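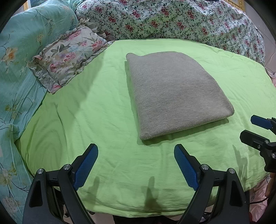

4. Recording a Cloth Folding Session

Read section 3 first. The Lomeo grippers must be paired and calibrated before you go near a bed.

4.1 Before you start

1. Fit the bed with a plain sheet. The tracker finds cloth edges best against one solid color. Other bedding may stay where it is.
2. Open and close each gripper 5 times. Both pads should meet evenly.
3. Route the cables behind your wrists. A cable across the cloth becomes part of the cloth as far as the policy is concerned, and it will learn to fold cables.

CAUTION: Keep fingertips out of the linkages. They pinch, and the log does not record swearing.

4.2 Recording

4. Drop the cloth on the sheet. Do not arrange it. Matilde Torres spent most of June arranging hers, and we trained a very good policy for cloths that were nearly folded already.
5. Start both recorders and bring the jaws down over the cloth.

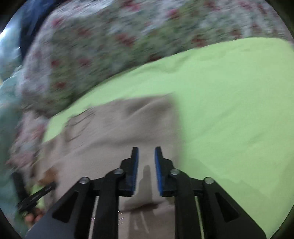 Figure 4-2. Gripper over a rumpled cloth, blue pads facing each other.

6. Fold at your normal speed. Heroic speed blurs the video.
7. Open the jaws, back away and stop both recorders.

NOTE: Keep your failed folds. In the Ludgate trial we recorded 406 folds and kept 330 after review. Adding 3 regrasp clips per operator back in helped more than Theresia Lehner's new loss function, a result she has asked us to phrase differently.

8. Label each clip before you start the next one.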